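Truneo adds parallel gripper kit to benchtop line

8/23/21

Truneo has begun taking orders for a two-finger parallel gripper kit sold under the Flarex name. The kit lists at $1375 and ships with the gripper, a mounting plate, cabling and a software license for one workstation. The gripper alone is $896.

The kit is meant for labs and small shops that test pick-and-place routines on household objects. Fingers are held by screws and can be swapped without removing the housing from the arm. Payload and stroke tables are in the manual.

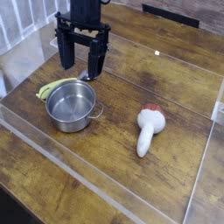 Gripper over a tabletop work area with a steel pot, a cloth and a toy mushroom.

Product manager Farzana Majumder said the control software stores grip settings per object, so a soft item and a rigid one can be handled in the same run. Force sensing is not included. A version with sensing is planned for April, with no price set.

Existing Truneo arms need firmware build 2522 or later. Orders placed now ship in 43 days. Dedance will handle repairs and spare fingers.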